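Clarkeck Simulation Group
Minutes of the monthly meeting, January

Present: Ayten Eren (chair), Margarida Teixeira, Gertraud Wieser, Afonso Ramalho. Margarida Patrício joined by phone and took these notes, so please forgive any gaps where the line dropped.

Ayten opened at 10:15 and thanked everybody for coming in after what had been a tiring couple of weeks. The December minutes were accepted with one fix: the Kumsa license runs to the end of spring, and I had written summer. Sorry, all.

1. The stall fault in the countertop runs

Most of the morning went on this. Afonso took us through the batch that ended early. Out of 647 simulated kitchen runs, 71 stopped with the arm hanging over the counter and the fingers pointing down, and the planner sat there until the time limit ran out. No error was raised, and the log marked every one of them "complete," so they went straight into the set we hand over to Premen. Gertraud caught it only when she went looking for something else entirely, and we all owe her a cake for that.

Afonso believes the trouble starts when the planner gets two grasp answers that score the same and keeps swapping between them. He has made it happen again on his own machine, starting from run 292, with the kettle, the pump bottle and the rest of the props left where they were. 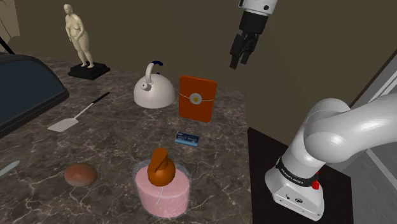

Gertraud was not convinced that the tie was the whole story. She had replayed run 237 with the tie broken by hand, and it stalled all the same, a little later on. Her feeling was that the collision check is turning down the last bit of the approach and the planner never gets told. Afonso agreed that this could well be so and said he would much prefer to hear it now than after a patch had gone out.

There was a good, friendly back and forth about which to chase first. Ayten settled it by asking for both, with the wrong "complete" label to be put right before either, as that is the part that reaches other people.

Margarida Teixeira asked whether the same planner build is on the real arm at Flillo. It is. She would like it rolled back until we understand the fault, and there were no objections.

Actions:
Afonso to correct the label and rerun the batch.
Gertraud to log every refused approach and share what she finds.
Margarida T. to call Flillo this afternoon about the rollback.
Ayten to write to Premen and own up to the bad runs.

2. Anything else

The upstairs heating is still making that noise. Ayten has reported it twice.

Closed at 11:50. Next meeting in February, same room.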